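Home automation, week whatever

Posted 2022-06-03

I said I would write up the arm project even if it went badly, so this is me keeping my word. Two arms in a living room, one couch, and a white appliance with more buttons than anybody needs. The job sounds like nothing: get a gripper to press the orange button on the front of the thing, from wherever the arm happens to start.
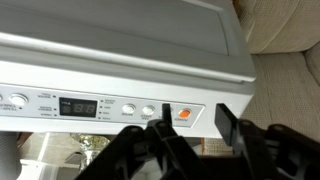
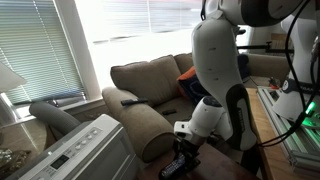 First the button panel from the wrist camera, then the arms and the couch from across the room.

The reason I picked a button is that every demo video I watch picks something harder, like folding a towel, and then cuts away at the moment I want to see. A button is dull and you can't fake it. Either the machine starts or it doesn't.

I went in with the Keteria planner, which everyone on the forums swears by. I don't swear by it. The setup guide runs to 40 pages and 11 of them are about licensing. It wants a clean model of the room before it will move, and my room is a couch with a rolled arm that sticks out right where an elbow would like to be. I drew the couch as a box. The planner then refused every path that came near the box, so I drew a smaller box, and at that point I was lying to the software about my own furniture.

The wrist view is less help than I hoped too. The small print on the panel comes out as gray fuzz. The orange button is easy to find by color, and I suspect most of what people call "vision" in projects like mine is picking the brightest thing on a pale background. Paint the couch orange and see how smart it looks. (There is already an orange pillow back there. I have thoughts about that pillow.)

Then there are the fingers. Flat pads are fine for picking things up and a poor choice for poking. They are wide enough to cover the lettering next to the button, so right when you most want to see what you're doing, you can't. I have a printed tip half drawn up in Adance and it may get finished by July.

Money, for those who always ask: the extra cable and brackets from Vidal came to 654 dollars, arms not included. I could press that button by hand for the rest of my life for free. I know.

I'm still going to try 13 starts in a row before I change anything else - no nudging, no restarts - and I'll post the log whether I like it or not. If you run Keteria with soft furniture nearby, tell me how you drew it.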